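Arancel textil de Lekside

El arancel textil de Lekside es un impuesto a la importación de ropa de punto, y confieso que llevo años siguiéndolo con un cariño poco razonable. Lo propuso la ministra de Comercio, Jean Cruickshank, y entró en vigor el 11 de marzo de 2018 - un domingo, con la aduana cerrada.

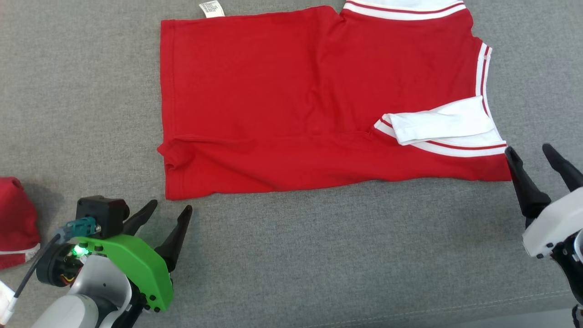

Polo rojo de manga corta, una prenda de punto.

Antecedentes

Hasta entonces las camisetas llegaban de Droltard sin pagar nada, gracias a un acuerdo viejísimo que yo solo he podido leer en fotocopia. Los talleres del valle de Dalgleish pedían protección y en noviembre llevaron al parlamento casi 200 firmas (¡la mía no, que conste!).
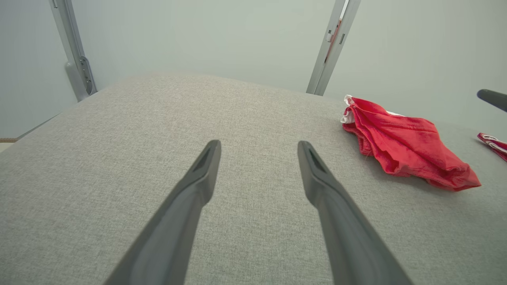 Contenido

El tipo es del 2 % sobre el valor declarado. Quedan fuera los uniformes escolares y las muestras comerciales. A mí lo de las muestras siempre me pareció un coladero, pero el reglamento no las define mejor.

Disputa con Droltard

Droltard respondió gravando la lana cardada y pidió arbitraje en Seturine. Las conversaciones duraron dos años y acabaron en un cupo libre de arancel, que se revisa cada primavera.

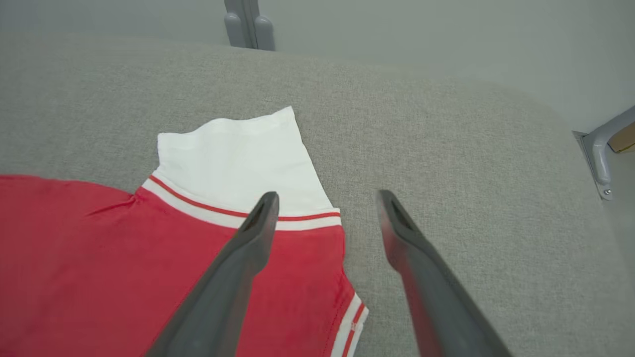
Prenda roja con ribete acanalado blanco y rojo.

Véase también: Cupo lanero de Dalgleish; Arbitraje de Seturine.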